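Farulham Community Help – Offices and Shared Rooms

Keeping small items together on a shared table

Posted by Delali Asamoah

Our reading room at Farulham has one large table which is used by several groups. Small belongings are left on it at the end of each session, and we are required to keep them for 90 days. At present they are placed in one shallow cardboard tray, where soft toys lie on top of sunglasses and phone cases. I should be grateful for advice on a suitable arrangement. We have no budget for furniture.

Diane Hawthorne

A cardboard tray is quite adequate, provided that it is not asked to hold everything. We would recommend the following at a site of your size.

Soft toys should be kept out of the tray altogether. They take up the room of four or five smaller articles and may stand at the back of the table, or go into a fabric bag. Sunglasses should be folded and laid with the lenses facing up. Earbuds cases and other small cases are easily mistaken for one another, so each should carry a paper label with the date on which it was found.

Please also check the corners of the tray. Once a flap has torn, the wall beside it gives way and pencils roll out. Parcel tape on the outside will serve for a month or two – after that the tray should be replaced.

Mehwish Siddiqui

We just use shoe boxes. Works fine.

Karine Vachon

I agree with the first reply in most respects. At Odoi we record each article in a notebook, beginning at 302 this year, and write the same number on its label. Remote controls are not treated as lost property and are returned to the room cupboard the same day. Paper cups should be cleared before sorting begins, as a spill will ruin both the tray and the labels.

A view of our own table is attached.

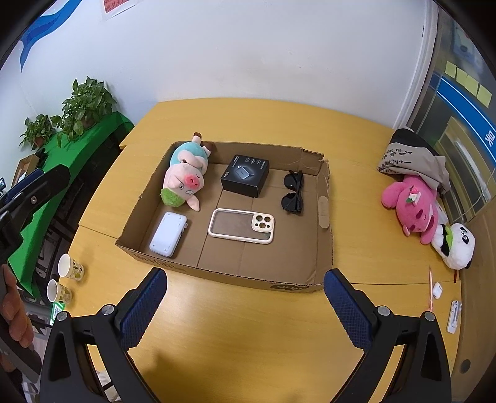

Sorting table, Odoi. Tray in use, with soft toys and fabric bag to the right.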